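Changes to the Reading Room Rules at Vatstead

18 Jul 2021

3 min read

Readers of this blog will be aware that the private library at Vatstead has been closed to visitors while its rules of use were reviewed. I was asked to assist with the wording, and I set out below the main changes, together with my own views, which should not be taken as those of the trustees.

The library holds 3,000 volumes, most of them county histories, sermons and farming manuals. Under the former rules, drawn up by Steinar Ketilsson, a reader could request any number of books at one sitting and keep them on the desk until closing. The new limit is 3 volumes at a time. Further requests may be made once the first books have been handed back at the counter.

Pens of every kind are now excluded from the reading room. Pencils will be supplied on request. I supported this change without reservation, having seen the ink marks in the Becerra bequest, which comprises 159 pamphlets and has suffered more than any other part of the collection.

Photography for private study is permitted, provided that no flash is used and that the reader has signed the form. Permission to publish must be sought separately, in writing. Lovely Tolentino argued for a small charge at this point. I was of the contrary opinion and remain so. The sums raised would be slight, and the effect on students would be discouraging.

Food and drink may not be brought beyond the cloakroom. Water was formerly allowed in closed bottles, and I regret that it no longer is, particularly for those who travel a long way and stay the whole day.

The most disputed matter was silence. The earlier rules required it at all times. Natalia Ocampo observed that two people working on the same parish map cannot reasonably do so without speaking, and the new text allows quiet conversation at the long table only. Elsewhere the old rule stands.

Booking is required from August. Requests should state the titles wanted and the hours of the intended visit. Readers who held one of the 34 annual tickets before the closure need not apply again, but should bring the old ticket to be exchanged.

Comments on the rules may be left under this post and will be passed on to the trustees in full.
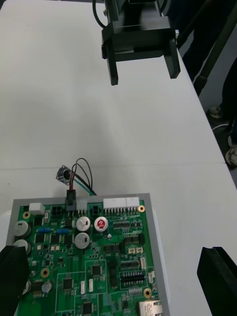
A plain white tabletop.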